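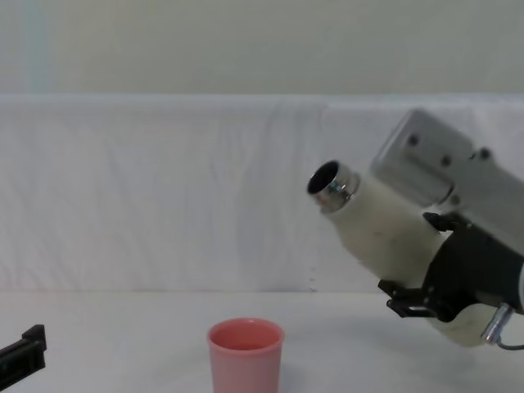

How do you teach a robot to pour a drink?

Pouring a drink is something you learned when you were small. You probably spilled a lot at first. Now you can do it while talking to someone. For a robot it is still a hard job, and one good way to teach it is to show it how.

In the picture, a robot arm is holding a white bottle with its black gripper. The bottle is tilted, and its open end is higher than the pink cup on the table.

Two ways to make a robot do something

The older way is to write instructions. A person types a list of commands into a computer, such as "move left", "go down" and "close the gripper". The robot does exactly what the list says, in the same order, every time.

This works very well in some factories. If a robot has to put a lid on a tin, and the tin is always in the same spot, a list of commands is enough.

It does not work so well in a kitchen. The cup may be in a different place each time. The bottle may be full or nearly empty. You would need a new list for every change, and you could never write enough of them.

The other way is to let the robot learn from examples. A person guides the robot through the job many times. The computer keeps a record of each try and looks for what they have in common. One guided try is called a demonstration.

Guiding by hand

Some robots can be guided by hand. The motors in the arm are set so that they hardly push back. A person takes hold of the arm and moves it through the job, a bit like a grown-up holding your hand while you learn to write a letter.

While the arm is being moved, sensors in its joints measure how far each one has bent or turned. A joint on a robot is like your elbow or your wrist. The computer stores all these measurements.

Guiding by hand is simple to understand, but it has a problem. The person's own hands and arms may get in front of the camera. The robot then learns from pictures with a person in them, and when it works alone the pictures look different.

Guiding by remote control

With remote control, the person does not touch the robot that is doing the job. Another word for this is teleoperation. "Tele" comes from a Greek word meaning "far off", and you will find it in telephone and television too.

There are several kinds of remote control. Some people use a controller with sticks and buttons, like the ones for video games. Some hold a handle in each hand and the robot copies how the handles move.

Another kind uses a pair of arms. The first is called the leader and the second is called the follower. The person moves the leader, and the follower makes the same movements at nearly the same moment. If the person squeezes the leader's handle, the follower's gripper closes.

Many robots have two arms, so the person has two leaders to move, one with each hand. This takes practice. Most beginners knock a few things over.

What the computer writes down

During a demonstration the computer records two main things.

The first is what the robot's cameras see. A camera takes many pictures every second, just as it does when you film a video.

The second is how the arm moves. This includes the position of every joint and how wide open the gripper is.

The two records are matched up by time. For any picture, the computer can find out what the arm was doing at that moment. It needs both. The pictures without the movements would be like watching somebody tie a shoelace without ever moving your own fingers.

Why pouring is tricky

Think about what you do when you pour. You hold the bottle tightly enough that it does not slip. You bring it over to the cup. You tip it slowly, and you move your hand a little as you tip, so that the opening stays over the cup. Then you stop at the right time and turn the bottle upright again.

A robot has to learn each of these parts. A gripper has no skin, and many grippers cannot feel whether something is slipping. If the robot tips the bottle before it is close enough, the drink lands on the table. If it goes too low, it may knock the cup over.

For this reason people often practise with an empty bottle, or with dry beads in place of water.

How many times?

You might need to see a new thing only once or twice before you try it. Robots need more help than that. A simple job may take 568 demonstrations and a harder one may take roughly 2000. It depends on the robot, the job and how much things change between one try and the next.

The tries should not all be the same. The person moves the cup to a new place, swaps it for one of another colour, or starts with the arm somewhere else. If the cup were always in one spot, the robot might learn to tip the bottle at that spot even when the cup was gone.

Mistakes can be useful as well. If the arm goes a little too far and the person brings it back, the robot has an example of how to put things right.

Trying it alone

After the demonstrations, the computer spends hours or even days working through the records. This is called training. Then the person lets go of the controls, and the robot tries the job by itself.

Suppose it tries 12 times and gets it wrong in 2 of them. The people look at those two tries and work out what was different. Then they record more demonstrations like them and train the robot again.

Words to know

Demonstration: one go at a job, guided by a person, for the robot to learn from.

Gripper: the part at the end of a robot arm that holds things.

Joint: a place where the arm can bend or turn.

Sensor: a part that measures something, such as how far a joint has turned.

Teleoperation: moving a robot by remote control.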